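Badges, bracelets et cartes d'accès : ce qu'on a appris à la piscine de Villcombe
Notes pour l'intervention - Mirko De Luca
Rencontre des gestionnaires de bassins, Ilville, 5 octobre 2021

Avant de commencer
Vérifier que la boîte de bracelets est sur le pupitre. En faire passer un par rangée pendant l'intro, les gens aiment tripoter !

1. D'où on part
Bonjour à toutes et à tous. Je suis ravi d'être là, vraiment, parce que le contrôle d'accès est le sujet dont on parle le moins entre collègues et celui qui nous occupe le plus à l'ouverture.
Chez nous, à Villcombe, l'abonné montrait un carton plastifié. Le carton restait dans le sac, le sac restait au vestiaire, et au bord du bassin on ne savait plus qui avait payé pour l'aquagym et qui venait nager. Demander à la salle : qui travaille encore au carton ? (Laisser lever les mains, ne pas enchaîner trop vite.)

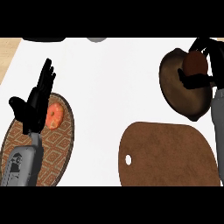
2. Le choix du support
On a comparé trois supports, et j'ai adoré cette période - on avait des échantillons plein les tiroirs.
La carte rigide : facile à imprimer, belle photo, mais où la met-on quand on est en maillot ?
Le porte-clés : très apprécié des adultes, moins des enfants, qui le perdent dans la première semaine.
Le bracelet silicone : il suit le nageur dans l'eau, on le voit de loin, et on peut jouer sur les couleurs.
On a retenu le bracelet pour les abonnés et gardé la carte pour les groupes scolaires, une par accompagnateur. Commande initiale : 400 bracelets chez Dumitrescu, en deux tailles. Si c'était à refaire, je prendrais davantage de petites tailles.
Raconter l'essai au chlore : les échantillons dans un seau d'eau du bassin, posé au local technique pendant tout le mois de décembre. Le bleu a tenu, le rouge a viré au rose saumon. Montrer les deux côte à côte.

3. Les couleurs
Une couleur par usage, pas par tarif. J'insiste là-dessus ! Personne n'a envie de porter son tarif réduit au poignet.
Bleu pour la nage libre, jaune pour les cours, vert pour les moins de douze ans. Le vert a changé la vie des surveillants : un bracelet vert dans le grand bain, ils le repèrent tout de suite.
Question qui revient toujours : et les daltoniens ? Réponse : un motif en relief en plus de la couleur, des vagues, des points ou des traits. Faire toucher. 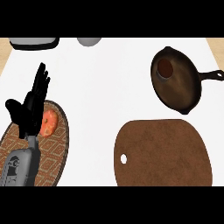 4. La distribution
On a remis les bracelets à l'accueil pendant 3 semaines, avec une table à part pour ne pas bloquer la caisse. Au bout du compte, 352 abonnés équipés.
Côté pertes, environ 77 remplacements sur la première saison. Le premier est gratuit, le suivant est payant, et c'est affiché.
Passer vite sur le logiciel. On utilise Cleven pour le fichier des abonnés, il y a une fiche dans la pochette. Me garder les questions techniques pour la pause.

5. Ce qu'on voudrait essayer
Le bracelet de saison, avec un dessin choisi par les enfants de l'école de natation. Ils ont déjà proposé une loutre à lunettes, et je suis entièrement pour.
Un point de retour à la sortie pour les bracelets journée, avec un bac de rinçage.
Et puis un accord avec Ilville pour que le même bracelet ouvre les deux bassins. Se tourner vers les collègues d'Ilville à ce moment-là, ils sont au courant.

Questions
Si la salle est timide, commencer par celle de l'hygiène : savon doux, rinçage, séchage à plat, rien de plus.
Récupérer les échantillons avant la pause café.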